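Benville Craft and Study Room
Interim report to the Moen Fund, second period
Prepared by the project office, Benville

1. Position at the end of May

The room has been open for nine weeks. The white worktops are in use and the grant lines for furniture and consumables are both within budget. Opening hours are unchanged, with the Saturday session the busiest.

2. Shared tabletop

The tabletops serve for desk work and small craft work alike. Laptop users and bottled materials therefore share one surface, and the layout has to allow for it.

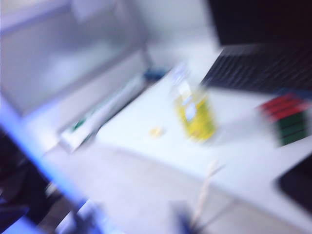 The rule adopted in the first period was that bottles stay capped unless in use and are kept clear of any keyboard. It has been followed unevenly. The revised rule gives each table a fixed side for liquids. Small loose pieces go back in a tray at the end of each session, and the table is wiped after that. Clearing a table to this standard takes nine minutes, against a target of ten in the original bid.

3. Wooden parts

Sticks, small tiles and boards are bought in through Astell. The first order was for 1000 sticks, of which more than 200 had been issued by the close of the period. Wastage is low and consists mainly of split ends. Tiles with rounded corners are preferred to the square-cut type, as they need no sanding before use.

Boards are put down as a work surface wherever glue or a blade is involved. The pale, fine-grained kind has been kept as standard.
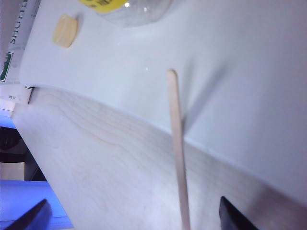
Glue marks on the white tops were the main maintenance item in the first period. None has been recorded since boards became compulsory. The boards themselves mark easily and will be turned at the halfway point of the grant, then replaced if both faces are worn.

Clear containers are retained for small stock. Labels are to be renewed where the print has rubbed.

4. Variations requested

Transfer of the unspent delivery allowance to consumables. A second set of boards from Maltov, whose quotation is attached as Annex B. No change to the total award is sought.

5. Next period

Stock check, board turning, and a short survey of users on table space. The survey form will be sent to the Fund for comment before issue.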